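## 3. Sorting small things on a plain table

Our group's question for the Clamley storage project was a modest one: how does a person go about putting something away when there is hardly anything on the table to distract them? Adeel Magsi suggested we begin with the clear plastic pieces, and I'm very glad he did, as they gave us far more to talk about than the cardboard trays we had spent most of October on.

Clear plastic is lovely to look at but a bit of a nuisance on a pale surface - the edges nearly vanish, and you find yourself looking for the faint lines of the dividers before you can decide where a thing ought to go. We kept the white board on the wooden table all the same, so that our notes could be compared with the earlier ones. 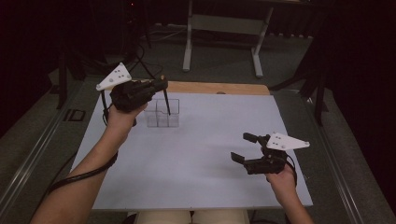
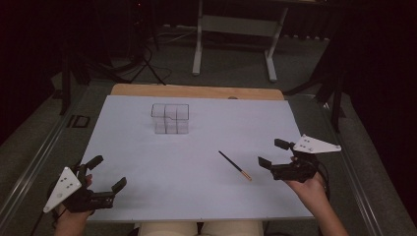
*Fig. 4. Clear plastic on the white board, worked at from a seated position.*

We wrote up 26 short tasks in all, each allowed 10 minutes including the tidying afterwards, and I typed my notes the same evening while they were still fresh. Adeel would have liked a darker board for the second half (he may well be right!), and we have put that down for next term, along with a longer list of slim objects such as sticks and rods - they roll, and our Drikach sheet has no column for rolling.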